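Folding Table and Cloths – Your Questions Answered

Last updated October 1, 2023

Welcome! If you have just joined us at Folasell, or you are thinking of borrowing our table and cloths for practice at home, you are probably wondering about a few things. Gert Tshabalala and I have gathered the questions people send us most often and tried to answer them the way we would over a cup of coffee, so please forgive us if we wander a little.

What kind of cloth should I start with?

Something small, square and a bit worn. A kitchen cloth that has been through the wash many times is a lovely thing to learn on – it lies down when you ask it to, and the edges have usually gone soft. Brand-new cloths often have a stiff finish, and they spring back open just when you thought you were done. If all you have is new ones, wash them twice before you begin and skip the fabric softener.

Does the color matter?

More than you might think! We like a strong, plain color such as red or orange on a dark table. You can find the corners at a glance, and you notice right away when one layer has slipped past another. Checks and stripes are fun later on, when you want to line things up neatly, but they can be distracting in the first week.

Why do you always begin with the cloth crumpled?

Well, that is how cloths come out of a basket! Anybody can fold a cloth that is already lying flat. The part that takes patience is finding two corners that belong to the same side. Kalevi Seppälä, who wrote our first practice sheet in August, likes to say that you should look before you touch, and we have kept that line in every version.
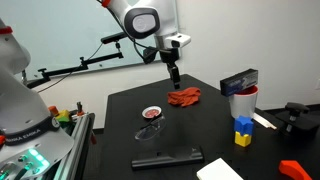 So go slowly at first. Pick up whichever corner is closest to the top of the heap, lift it until most of the cloth hangs free, and let it settle for a moment before you look for the next one. Run along the hem, not across the middle. If you lose the hem, put the whole thing down and start over – it is quicker than fighting with a twist, and much kinder to your mood.

How do I get the creases out before folding?

Lay the cloth down, hold one edge and smooth away from it with a flat hand. Work from the center toward the corners. You do not need an iron for practice cloths, although I confess that I iron mine from time to time simply for the pleasure of it.

Which fold do you teach first?

The half fold and then the quarter fold. After that comes the Totska fold, our own name for a quarter fold finished with one more turn, so that the open edges end up tucked inside. It stacks beautifully in a shallow drawer.

How big should the table be?

Big enough that the open cloth lies flat with a hand's width to spare on every side. A smooth top is best. On a rough one the hem catches, and you end up dragging the lower layer out of place.

How many cloths are in the Harju set, and can I keep them?

There are 5 in each set. Please bring them back when you are finished, washed if you can manage it. If one gets stained or frayed, do not worry at all, just tell us and we will replace it. We have handed out 1,000 sets so far, and a few marks here and there are only to be expected.

Can I use a towel or a T-shirt instead?

A hand towel is fine. Bath towels are heavy and a bit tiring when you are repeating the same fold over and over. T-shirts have their own page, called Cimell, with the sleeves explained properly.

My question is not on the list. Who do I ask?

Write to Gert through the contact form. He reads everything, and he does enjoy a long letter, so tell him what sort of cloth you have and where in the fold it goes wrong.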